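Hajar Benkirane has catered 333 weddings and has an opinion on every one of them. She shares most of these before I've taken off my coat.

"People think it's the cake," she says. "The cake is fine. Your uncle is the problem."

She started Pilelero in the back of her cousin's shoe store with three burners and a borrowed van. The first December, she had one booking – a retirement lunch for 141 dentists. "They all asked for the caramel. Every one."

Has she ever walked out on a job? She thinks about it for longer than I expected.

"Once. The groom wanted to taste everything at six in the morning. I left him the soup."
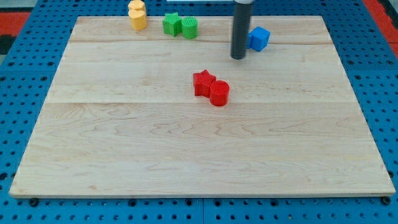

These days she turns down more work than she takes, and she has stopped doing ice swans. "They melt during the speeches. So did I."

Her daughter is getting married next year. I ask who's doing the food.

"Thibodeaux," she says, and pours herself more coffee. "I got three quotes."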